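Skins keep peeling off at the tail, glue or clip?

Posted by Milagros Vergara

Hi all, second season touring and my climbing skins are driving me nuts. Got them used with a pair of Orkard skis, 108 under foot. Fine for the first lap, then the tail starts lifting on the second transition and by the third theres snow packed halfway up to the binding. Last Tuesday I did the whole exit from the Gadine hut with a ski strap round each tail.

Tail clips look ok to me, bit stiff. Glue is tacky at home. Do I need to reglue the whole thing or just the back end? And is it worth it on old skins, or do I buy new? Shop in town wants 40 for a reglue but can't take them till after the holidays.

Khalil Farah

Reglue just the tails first. Last 9 inches or so is where it always goes, you step on it, it gets snow in it, done. Scrape the old stuff off with paper bag and an iron (low! I cooked a pair once), brush on new glue, thin, let it sit overnight, second coat. Clamp the skin flat on a bench or it will curl on you.
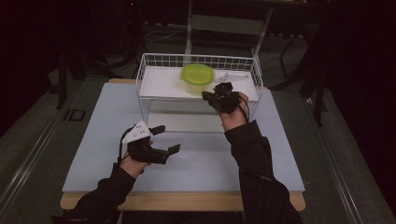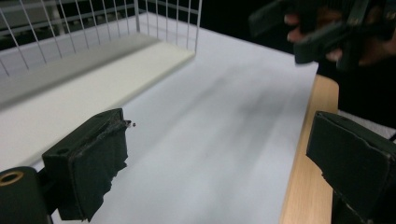 Black gripper parts over the board in the first, close-up of the worn padding on the jaws in the second.

Also – check your skins are dry before you fold them. Glue to glue in a damp pack all day kills them. I put mine inside my jacket between laps, looks dumb, works fine. And wipe the bases, if you waxed and didn't scrape well the wax ends up in the glue and no amount of regluing helps.

If the plush is bald too dont bother, buy new.

snowpack_molov

had this. was the clip not the glue. tension strap was stretched so the tail had slack in it, moved it up 2 notches and no more peeling

Cárdenas

just buy new ones tbh

Milagros Vergara

Thanks, moved the strap up one notch so far and will do the tails this weekend. Plush is still good I think. Khalil, does it matter which brand of glue?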